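The decision to keep a household computer in service for a further year deserves more care than it usually receives. I have now retained mine through two changes of office software at Allbridge, and I remain of the view that age alone is a poor reason for replacement. A machine that opens letters and accounts promptly is adequate for letters and accounts. 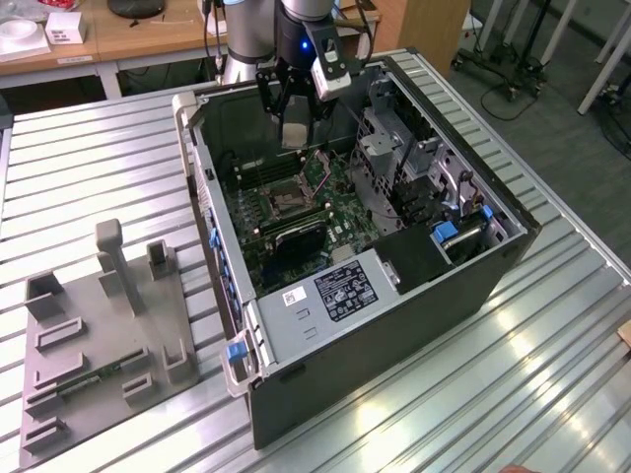
Storage is a separate matter. In November I reviewed my own records and found 3734 documents, of which 176 were duplicates. Their removal took one evening. My colleague Peninah Minja prefers to keep everything and to rely on search – a position I respect but do not share.

Readers who intend to pass a computer on should first copy their files to two places and sign out of every account. Passwords should be changed afterwards.

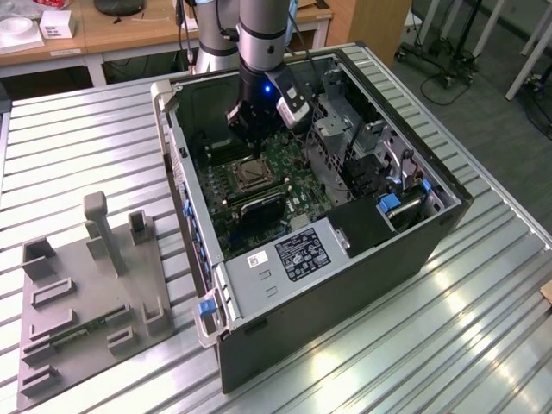 Desktop tower with the side panel removed.

I shall return to the question of printed copies in a later entry.

Contact | © Jailson Toledo | Back to top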